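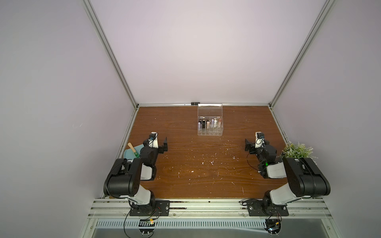
Hi all,

Sorry for the slow answer, I've been out in the garden every evening until dark and the mail piled up. I wanted to get back to this one though:

> Has anybody on the list grown leeks from seed in Plaltuncombe soil? Mine come up fine and then sit there looking like grass until August. I'm on the clay side, below the Nollier road, and I've tried feeding them. Should I just buy plants next year?

Don't buy plants! I'm on the same clay and I had the grass problem for 3 years running. What fixed it for me was leaving them in the seed tray a lot longer than the packet says. I used to move them out when they were like sewing thread (I get impatient every May) and they just sulked. Now I wait until they're as thick as a pencil, and the difference is huge.

The other thing is the holes. I make mine 6 inches deep with an old broom handle, drop one leek in each, and fill the hole with water. No soil! The dirt washes down by itself over the next few weeks and you get a nice long white part. 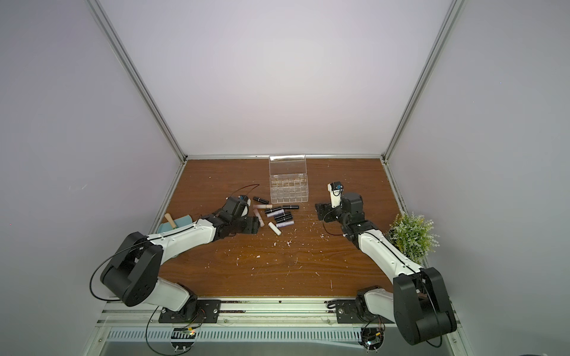

As for feeding, I'd go easy. I dumped a whole bag of Canpolat pellets on mine one summer and got big floppy leaves and not much leek. A bit of compost in the fall has done better for me, and I keep the weeds down, which on our clay means going out after rain when you can get a hoe in at all.

For variety I've stuck with Brastine. It's slow but it stands through frost, and we were still pulling them in March. My last packet said 296 seeds, so I have far more than I can use. If you want some, write me off list and I'll put a pinch in an envelope for you.

Does anyone have a cure for rust, by the way? Mine get orange spots every September and I've run out of ideas.

Happy digging!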